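End effector budgeting

End effector budgeting is the part of equipment planning that sets aside money for the hands, grippers and wrist parts of a robot, separately from the arm. In most purchase plans it covers the first unit, spares, mounting hardware and labor for fitting.

Hands with several jointed fingers cost more to own than two-jaw grippers. They have more joints to wear, and a failed finger usually takes the whole hand out of service. The Flarkham schedule, a planning table used by small laboratories, calls for inspection every 500 hours and a full finger service at 1000 hours. It treats household handling work, such as picking up fruit from a shelf, as light duty.

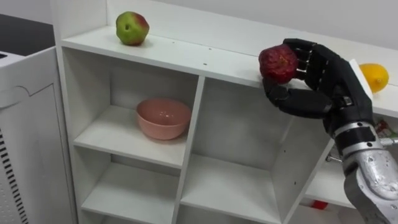 Hirer objected in a published reply that light duty is the wrong class for such work, as small grip corrections load the finger joints more than the weight of the object does. The reply proposed a service interval of 500 hours and one spare hand per arm. Later editions of the schedule list both figures – the choice is left to the buyer.

Lead time is budgeted as well. The Plerkatus project planned for 21 days between order and delivery of a replacement hand, and kept its second arm in use during that period. Its records cover 2708 hours of operation.

Leasing moves repair costs to the supplier but often excludes the outer shell and fingertips. Song, a planning worksheet, enters these as consumables.

See also: Spare parts planning; Total cost of ownership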